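5.2 When the grip check lied to us

Okay, so the worst bug in our Miranda policy had nothing to do with vision, at least at first. Over 742 trials at Windthorpe we logged 64 early closes, where the fingers shut before reaching anything.
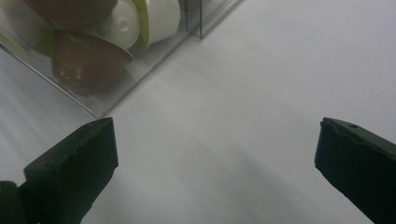
We blamed the depth estimate for weeks (I really did love that theory!). Then I started looking at clear packaging. With capsules behind a glossy, see-through wall, the policy seemed to aim at the capsule and forget the box.

Figure 7. Gripper open over the white tabletop.

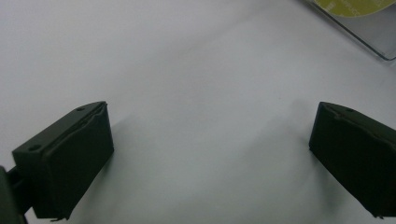
Worse, the grip check reported success on 2 of those closes, so the arm carried on to the drop-off with no alarm. We now stop the arm whenever finger width and motor current disagree.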